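Okance (handling system)

Okance is a system of robotic arms for light handling work, used at the Fleury packing site of the firm Undico. It picks small goods, places them on tables and puts empty containers back on the shelves. The control software is called Virnevix.

History

Before the system came, all handling at Fleury was made by hand. Undico started with 2 arms in one hall and later extended them to the second hall. In July of the first full year, the arms handled 1,612 orders. The planned number was 2,000, and the difference was explained mostly by soft packages, which the fingers held badly.

Effects on staff

No post was closed, but the content of several posts changed. Packers now lift less and check more. They also correct the arm when it stops, for which they receive a short training. Some workers welcomed the change, while others complained that the pace is decided by the machine and that there is less talk between colleagues. After these complaints, the morning break was made longer.
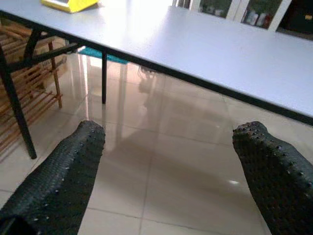

Who decides when the arm must stop?
Any worker in the hall can stop it, without asking the shift leader first. The arm starts again only after a worker confirms on the panel.

See also: Virnevix, Order picking, Work organization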